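How did small-town people find out about new inventions in the 1870s and 80s?

Posted by Urszula Laskowska in History of Technology
191 views

Hi all! I'm writing a family history (for my kids and a few cousins, so no pressure, except the cousins are picky) and I've hit a wall. My great-great-grandfather ran a feed and seed store in a town of maybe a few families and a church, and in a letter from May he mentions the telephone as if it were old news. The letter was written barely a year after Bell's patent. He had never been to a big city as far as we know, and there's no sign he owned any books apart from a Bible and an almanac.

So how did he hear about it? I always pictured news crawling along back then, with country people being the last to know. Was there some kind of magazine a storekeeper would read? Traveling salesmen? I've searched on and off for weeks and everything I find is about the inventors, with hardly a word about the people at the other end. Book suggestions welcome too, as long as they aren't 2,000 pages long.

One more thing, in case it matters: the town had a railroad stop, but no telegraph office of its own that I can find.

Lorcan Doherty
Member, 1,163 posts

Oh, I love this one. I went down the same hole a few years back for my wife's side of the family, so let me save you some time.

Newspapers, mostly. Small weekly papers in that period were stuffed with material the editor didn't write. Editors mailed each other free copies and clipped whatever they liked, and by the 1870s a lot of them also bought sheets already printed on one side (look up "patent insides" or "readyprint"), so all they had to do was fill the other side with local news. Those ready-made pages carried fiction, farming tips, jokes and a surprising amount of science and invention. A paper with a tiny circulation could have the same paragraph about the telephone as one three states over.

Then there was the big Centennial Exhibition in Philadelphia in 1876. Bell showed the telephone there, and an awful lot of people went, came home and talked. Your ancestor didn't have to go himself. He only needed one customer who did.

And Scientific American was a weekly then, with a lot of engravings and patent news. I wouldn't assume he subscribed, but one copy could go through plenty of hands.
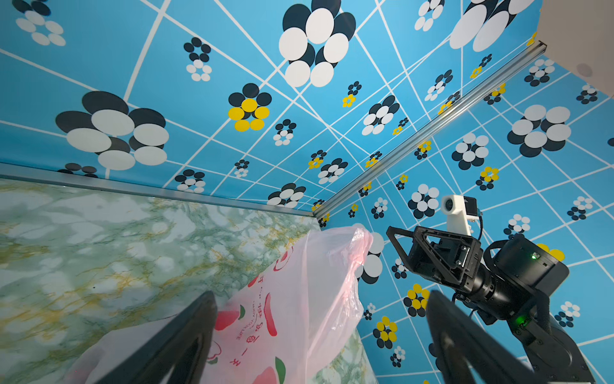
Flowers on blue, with a bit of green and white marbling.

As for where to look, start with Chronicling America, the Library of Congress newspaper site. It's free. Pick the county and not the town, set the dates to the year before the letter, and search "telephone" and also "speaking telegraph" or "talking telegraph," as the papers hadn't settled on a name yet. The scanning software makes a mess of old type, so try a few misspellings. I found my best item under "telepbone" — with a b.

For a book, try Tom Standage's The Victorian Internet. It's about the telegraph, it's short, and it's very easy going.

Pieter Van der Linden

railroad = telegraph in most places. the station agent was often the operator too so there might not be a separate office listed anywhere. check railroad records

Savvas Theodorakopoulos

Agree with Lorcan on the papers, though I'd put the almanac higher up the list than he would. Mine (I own 8 of them from that period, all bought cheap and all falling apart) have ads and little filler notes on every spare inch. Seed companies and patent medicine people gave them away through stores like your great-great-grandfather's, so he may have had a stack of them on the counter.

I'd also think about the drummers, meaning the traveling salesmen. They came through on the train, sat around the stove and talked, and a storekeeper would have seen more of them than anyone else in town. It's hard to prove from documents, of course. If any account books survive, look for the names of wholesalers and see which city they were in. That at least tells you where his gossip was coming from.

Does the letter say "telephone" exactly, by the way? The word was used for a few other gadgets before Bell, including Reis's device in Germany in the 1860s, so I'd want to read the whole sentence before deciding what he meant.

Urszula Laskowska

Thank you, everybody! Savvas, yes, it says telephone, and the sentence is "they may keep their telephone, I hear enough from the neighbors now." I've got the county papers open in another tab and will report back once I've been through them.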